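Shop Pantry Kitchen Catering Contact
Catering > Table Service > Condiment Caddies

Lullgate Condiment Caddy, Standard

Every diner table has one, and most of them wobble. The Lullgate is a steel wire caddy with a flat base, four rubber feet and a handle tall enough to grab without putting your thumb in the mustard. We have sold it since the Tindard went out of production, an event mourned by very few of the people who had to clean one.

The base holds two squeeze bottles, salt, pepper and a stack of napkins. A clip on the back takes a menu up to 11 inches tall. It will also take a taller menu, which will then fall into the soup.

Finish is black powder coat. Our Clidmont warehouse keeps more than 400 in stock, and orders placed before noon on Friday leave the same day. Chrome is made to order and takes as long as it takes.

What fits

The round wells suit most tapered ketchup bottles, glass or squeeze. Wide family-size jugs do not fit, and pushing harder bends the wire.
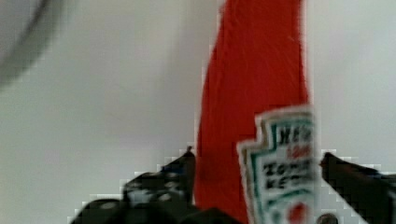
Care

Top rack of the dishwasher, or hot water and a brush. Dry the feet before putting it back on a wood table - they leave rings. Spare feet are sold in bags of 158, a quantity chosen by the supplier. The Ayala liner tray lifts out for crumbs and is sold separately.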